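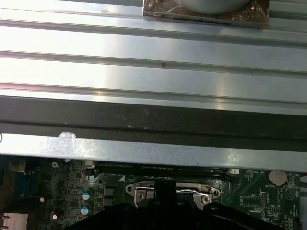

Filed under: Opinion / Grippers & Arms

I've had the same argument with Esko Rissanen since October, and I'm going to have it here instead because he can't interrupt. He thinks we should spend 2,695 euros on the Ladine gripper. I think we should keep the Stullis, which cost us 508, and stop reading spec sheets at lunch.

The job we try everything on is the inside of a desktop computer, round the CPU socket. It's a rotten place to work! There's a retention lever you'd like to get a finger under, the memory slots are right there, and above them a strip of sheet metal overhangs the board and throws a shadow over whatever's underneath. Every sales video I've seen has the arm picking up a foam cube on a white table. Well, lovely. Show me it going in next to a coin cell without brushing the pin header.

What I care about, after 55 goes with each, is how much the gripper gets in its own way. With a camera at the wrist, your own fingers are the biggest thing in view, and they cover the socket at exactly the moment you want to look at it. The Ladine is stronger and closes more evenly, I'll give Esko that. It's also fatter, and I lost sight of the lever sooner on nearly every approach. Teresa Pietrzak says to add a second camera off to the side, and she may well be right, but then you've got two cameras to calibrate and I know who'll be doing that (me).

Then there's glare. Shiny ribbed metal under a bench lamp goes almost white, and the auto exposure panics and turns the board to soup. We swapped controllers to the Gendus mainly so we could lock the exposure — 14 minutes of setup, and it did more for our success rate than any change of fingers.

So my view, for what it's worth, is that people buy grip force when they ought to be buying a clear view. Get thin fingers and fix your lighting, then see what's still going wrong. Esko wants a rematch with the narrow tips fitted to the Ladine. Fine, but he's paying for the tips.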